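## Chapter 4: Reading a Company by Its Job Postings

Every few months somebody finds a job listing and announces that a company has a secret plan. Students of retail should be slower to get excited. A listing tells you that a manager was allowed to post it. Whether a store will open is a separate matter.

Take Jadero, the phone maker. In March it advertised for 80 sales staff in Esedthorpe, and local news sites had a flagship store there by evening, complete with a guess at the street. Kenneth Salazar, who covered the story for a trade newsletter, later checked the wording. The ad said "region." It never said "store."

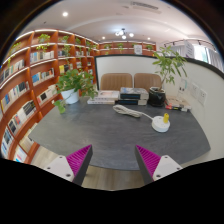 Claltex, its main rival, gives us a harder case. The company had signed a lease and hired a floor manager, and it still walked away before opening day. Ruba Khoury blames the rent. Hubert Kaufmann thinks the lease was signed mostly to keep a competitor out of the building — a nice theory, for which he offers one unnamed source.

We will use both cases in this chapter, along with a set of 200 listings collected by Yu-ting Liao. Section 4.1 sorts them by what they promise. Section 4.2 asks how many of those promises were kept, and readers who enjoy rumor sites may want to brace themselves before turning to the table there.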